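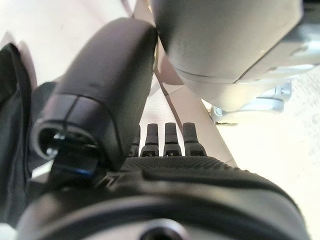 The thumb of a robotic hand, with part of the palm below it.

Waiting for the Family: How Newcomers in Stelledville Prepare a Family Petition

Project report by Mwende Kariuki
Clomurach College, Department of Social Studies
Submitted 8/6/19

Background of the project

When a person moves to the United States and gets a permanent status, very often a part of the family stays in the old country. To bring a husband, a wife or a child, the person must file a petition and wait. There is much writing on how long the waiting is. I found much less on the weeks before the petition is filed, when the papers are collected, translated and put in order. My project is on these weeks.

I chose Stelledville for a practical reason, as I live there and can go to most places on foot. The town has one office which gives free help with immigration papers, the Kirui Center. It is in the Joresska neighborhood, in the same building with a tax preparer. The center does not decide anything on a petition and it does not represent people before the government. Its workers explain the forms and check that nothing is missing before the envelope is sent.

My research question was the following: which part of the preparation takes the most time for the families, and what do they do when they are stuck?

Method

I used a paper survey and personal interviews. The survey had one sheet, printed on both sides, and it was offered in English and in Swahili. I am able to read both, so no translator was needed for the answers. The sheets were left at the front desk of the center. I received 51 completed sheets. A few more were returned with only the first side filled, and I did not use them.

At the bottom of the sheet there was a line where a person could leave a telephone number. From those who left it I interviewed 11 persons. The interviews were held in the small meeting room of the center, or in the home if the person preferred it. I did not record the voice. I wrote notes by hand and read them back to the person at the end, and some of them corrected me, mostly in the order of the events. I did not ask any person about his or her own immigration status, and I did not write down the names.

My adviser asked me to also look at the printed guides which the center gives to visitors. Together they have 269 pages, if the instructions of the forms are included. I read all of them during the spring and marked the words which a beginner in English would probably not know. "Beneficiary" was the word that I marked most often, and after it "domicile."
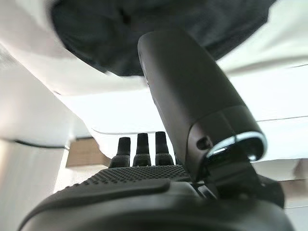

What the families told me

The form itself was not the most difficult part for most people. In the survey, the answer chosen most often was "getting documents from my country." Birth records were the largest problem. In some places a birth was written down only many years later, and then the date on the record and the date in the passport are not the same. One mother explained to me that her son has two birthdays on paper and she celebrates a third one, the real one.

Marriage records came next. Several couples had a religious or customary wedding first and registered it with the state at a later time. They did not know which date to write. Two of the people I interviewed had written the wedding date in one form and the registration date in another, and the center noticed it when checking the papers.

The third difficulty was translation. Many people believed that only a sworn translator from their embassy can be used. They had paid for it, or they were saving money for it, and the petition stayed in a drawer in the meantime. The guide of the center explains the rule for a certified translation, but this explanation is on the last page of a long booklet, after the list of addresses.

When people were stuck, they asked a relative first. Many also asked in church or at work. The center was often the last place they went to, and a father who works nights in a bakery told me he had passed by its door for more than a year. He thought that it was an office for taxes, because of the sign of the other business.

I also noticed something I did not ask about. In nearly every interview the person began to speak about telephone calls with the children. They have to explain the delay to a child again and again, and each time it sounds like a new promise. I did not have a question for this in my sheet and I regret it.

Questions from the presentation

In the class presentation I received some questions. I write down the one that was discussed longest, with my answer in a more complete form. 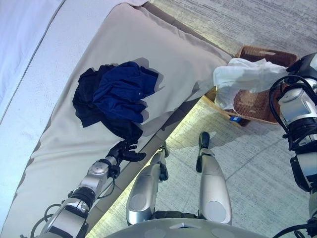 Why did the survey not ask people how long they have already been waiting?

I wanted to ask it, but the workers of the center advised me to leave it out. Many visitors count the waiting from the day they left home, while others count it from the day the petition was filed, so the answers could not be compared. In the interviews I let people tell it in their own way, and those answers are in my notes but not in the results.

Limits of the work

All people in my survey had already found the center. Families who never came in are not in my results, and they may have different problems. The survey was offered in only two languages, so speakers of other languages could answer only if they read English well enough. Also, I am known to some of the families, and perhaps they were more polite to me than to a stranger.

Suggestions

The page on translation should be moved to the front of the booklet. A short word list, with simple explanations, could be put inside the cover. The center also needs its own sign on the street side. I gave these suggestions to the office in writing, and the coordinator answered that the booklet will be printed again in October and the translation page can be moved at that time. For the sign, the permission of the building owner is needed.

The survey sheet in both languages and the list of marked words are attached to the printed copy of the report.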